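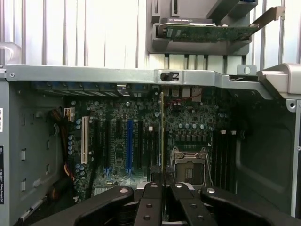

The gripper over the open tower, CPU socket empty. Juldale shared workshop, October.

Majdi Sfeir wants a robot arm that can strip a dead desktop. Not smash it, strip it. Cards out, memory out, board last.

"Everyone starts with the easy stuff, blocks and cups," he says, still looking at his laptop. "I had a stack of old towers. So, towers."

He's been at it in the shared workshop in Juldale since autumn, three nights a week, sometimes four. Lina Farah does the software. The arm is called Orken, after nothing in particular. Secondhand, $522, plus another $390 in motors when the shoulder gave out.

The fingers are Majdi's own work. Black, bolted together, on their third redesign. The first pair were too fat to get between the slots.

"You've got the memory slots right there, the big shroud beside them, cables down the other side," he says. "There's no room. A person just turns their hand. We dont have that many joints."

Cables are the worst of it. Lina has a folder of failed runs and most of them, she says, are cables.

"It'll go for a card and come up with a loop of wire. Every time I think I've fixed that." She laughs. "Then a differnt colour of wire."

The camera rides at the wrist, so what the program sees is mostly whatever the fingers are about to touch. Lina likes that. Majdi wanted a second one overhead and lost the argument. For now.

Her training set is at 2,764 pictures. Too many of the same few cases, she reckons. She'd like more makes, more dust, worse lighting.

What can it do today? Expansion cards, if the screw's already out. Memory, if someone has opened the latches first. Best clean pull so far took 43 seconds.

"My nephew does it in five," Majdi says. "But he gets bored."

The processor they still lift by hand. Neither of them trusts the arm near the pins, and the lever on the socket is thin and springy and a pain to hook.

Next job is that lever. Lina wants a small hook on one fingertip, Majdi wants a whole separate tool. They hadn't settled it when I left, and Majdi was already hunting for a smaller hex key.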